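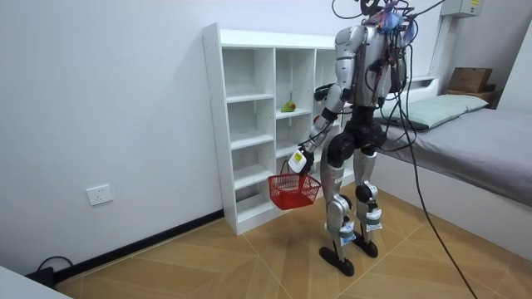
Humanoid robot facing a white shelving unit.

Okay, week 3, plasma confinement! Last time I got carried away with magnetic mirrors and ran out of board, so we're picking up at the edge of the plasma, the part I like best (sorry, core people).

Remember that a charged particle spirals around a field line. A stronger field means a tighter spiral, so it's easier to keep the particle off the wall. But collisions knock it sideways, a small step each time, and those steps add up to diffusion. 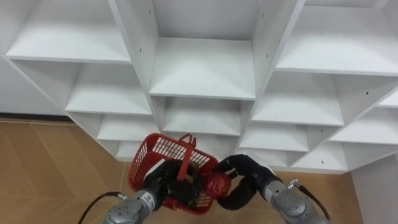
Double the field and the step size drops by half. Diffusion goes with the step squared, so you win a factor of four, at least on paper. Real plasmas are turbulent and leak a lot faster than that. The Hasell notes have a nice derivation, but watch the sign in the second line, I think it's a typo.

Now the wall. In the Beltwood problem you get a tile sitting at 950 kelvin and you need the heat it radiates. Please use kelvin all the way through (I lose so many points to this when I grade!) and don't forget the fourth power.
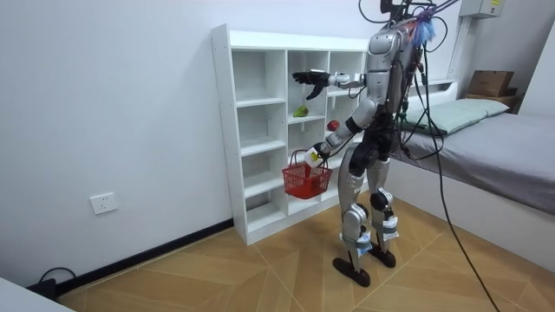 For next time, do problems 2 and 3 and skim the Mabaso reading up to the part on sheaths. Bring your sketch of the field lines, messy is fine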